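2 min read

I finally read the Minhas write-up on folding clothes with a policy trained only on hand-held gripper recordings, and I'm less impressed than the people who keep forwarding it to me.

The headline is 90 percent success on folding. Fine. Then you get to the appendix and find that the test used 14 garments, nearly all of them thin cotton, on the same table in the Ullville lab. Two were jackets. Their results are folded into the average, so I can't tell you how the thing did on either one, and neither can the paper.

I care about the jackets. A T-shirt lies flat and stays where you put it. Padding springs back, the outside is slippery, and the layers hide each other.
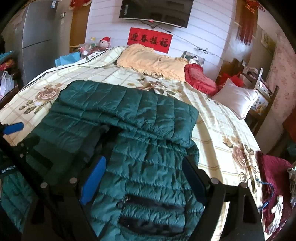 Mohsin Sial

Take a teal puffer on a plaid and rose quilt, folded back over itself, with the two fingers just above the zippered pocket. Where should a policy grab? I'd argue about it with a person standing next to me. Bedrooms also come with pillows, cushions and patterned covers, and the Ullville table has none of that.

The Wollumholm group claims more homes in the training data will fix this. Maybe. I'd like to see jackets scored separately first, in a room the model hasn't seen, with the failures left in.

Contact | © Mohsin Sial | Back to top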